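Forum: Small Arms and Cells > Setup, Maintenance and Repair
Thread: Kitchen cell, gripper drifts to one side by end of day

benchfitter_wetlow
14 January 2024

We run a single arm over a kitchen worktop at the Wetlow site. It hangs from above and works down onto the counter, gripper on the end, Kurimeck controller. It does pick and place with ordinary household things, six hours a day, and has done since December without much bother.

For the last fortnight the gripper has been landing off to the right by the end of the day. First thing in the morning it is spot on. By mid afternoon it is 2 mm out, and it stays out until we power down for the night. The next morning it is fine again.

What I have done so far:
Checked the mounting bolts at the top, all tight.
Re-taught the home position, twice.
Swapped the fingertip pads for new ones.
Wiped down the flange and refitted the gripper.

None of it made any difference. Has anyone had this on a hanging arm? I would like to know where to look before I start taking joints apart.

oldrelay
2 mm is a lot for warm-up alone on an arm that size. What do you warm it up with in the morning, if anything? And do you home it once a day or between runs?

benchfitter_wetlow
No warm-up. Switch on, home once, start work. Home again only if it faults.

oldrelay
Then start there. Run it through a slow loop for 30 minutes before you teach or check anything. The gearboxes are cold at eight in the morning and you are teaching your positions on a cold arm. If you teach it warm it should be out in the morning and right by ten, and that tells you it is heat.

tinsnip
I don't agree that it's heat. I look after four of these and warm-up gives me a few tenths, never 2 mm. My money is on the cable bundle. On a hanging arm the cables sag and pull to one side, and as the ties loosen through the day the pull gets worse. You said it always goes the same way. Which side does your bundle leave the arm?

benchfitter_wetlow
Left side, looking from the front of the counter. It drifts right though, so I would have thought a pull would take it the other way.

tinsnip
Depends where it is tied. If the loop is stiff it pushes instead of pulls. Our old bundle had a braided sleeve on it and it was like a spring. Took the sleeve off and the trouble went with it.

oldrelay
And it was right again every morning, was it? Ties don't tighten themselves overnight.

tinsnip
Fair point. But a stiff bundle relaxes when you park the arm. Where does yours park, OP?

benchfitter_wetlow
Straight up, clear of the counter. So the loop hangs free all night.

Llorente_cells
Before you argue it out, measure it. Put a dial gauge on the worktop against the side of the gripper body, with the arm holding one position. Zero it. Then lift the bundle by hand with the drives holding and the cell in manual, low speed, somebody on the enable switch. If the needle moves more than a hair, tinsnip is right. If it doesn't, go back to oldrelay. Ten minutes' work.

Also check that the counter isn't moving. We had a cell where the worktop was sitting on feet that had backed off, and the arm got the blame for a month.

benchfitter_wetlow
Good idea, will do that tomorrow. The worktop is screwed to the units and the units are screwed to the wall, so I don't think it is that, but I will put the gauge on it as well.

kettleside
What load are you running? If it is near the limit the drives will get warm and you will see more drift than on a light job. Also check the fan in the controller. Ours was full of fluff and the cabinet was sitting at nearly twice its usual temperature.

benchfitter_wetlow
Light stuff, nothing over a few hundred grams. Fan is running, but I haven't had the filter out. It goes on the list.

benchfitter_wetlow
Results.

Dial gauge on the worktop: no movement at all, leaning on it or not.
Dial gauge on the gripper, cold, lifting the bundle: 0.3 mm. So there is something in it.
Same test at three in the afternoon: 0.9 mm.
Fan filter: filthy. Cleaned it.

I then took the gripper off and had a look at the coupling plate. Two of the four screws were finger tight. They had thread lock on them once, but not much of it left.

tinsnip
There you are. A loose plate and a stiff bundle working on it. The bundle only shows because the plate lets it.

oldrelay
It is also three times worse warm than cold, which I will point out. Plate grows, screws let go a bit, bundle shoves it. Everybody gets a share.

Llorente_cells
Don't just nip them up. Take all four out, clean the threads, new medium-strength thread lock, and do them up crosswise in two passes to the figure in the gripper manual. Leave it overnight before you run it. Then re-teach warm.

And sort the bundle. Give it a longer loop with the last tie well back from the wrist, so that the wrist can turn without dragging it.

kettleside
Disagree on the longer loop. A long loop over a worktop catches on things. I keep mine short and run it through a hose clip on the upper arm.

Llorente_cells
On a floor-mounted arm I would do the same. With one hanging down, a short loop is tight as soon as the wrist reaches across. Make it long and then keep the tall items on the counter out of its way.

benchfitter_wetlow
All four screws done as described and left overnight. I went with the longer loop and moved the last tie 80 mm further up. Back over the board this morning: 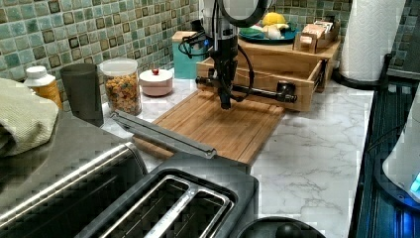 gasance_user
How often should the coupling plate screws be checked on an arm that runs every day?

Llorente_cells
Once a week for the first month after refitting, then monthly. Put a paint pen line across each screw head and the plate, and you can see at a glance if one has turned. Any screw that has moved comes out, gets cleaned and goes back with fresh thread lock.

gasance_user
Thanks. I have the Gasance plate with the locating pin, and I have never had a line on it.

oldrelay
The pin won't stop it tilting. It only stops it turning. Put the line on.

benchfitter_wetlow
Update after 13 working days. Drift at the end of the day is now 0.2 mm on the gauge, and lifting the bundle hardly moves the needle. We do the warm-up loop every morning and home again after lunch. I did all the teaching warm.

One screw line had shifted slightly at the first weekly check. Cleaned it, fresh thread lock, and it hasn't moved again.

tinsnip
0.2 is what I would expect from heat. I would leave it alone now.

oldrelay
So would I. Clean that filter monthly as well.

kettleside
Still think that loop will catch on something one day.

benchfitter_wetlow
It might. If it does I will try your hose clip. Filter and screws are both on the monthly sheet now, and I have ordered a spare set of screws for the plate.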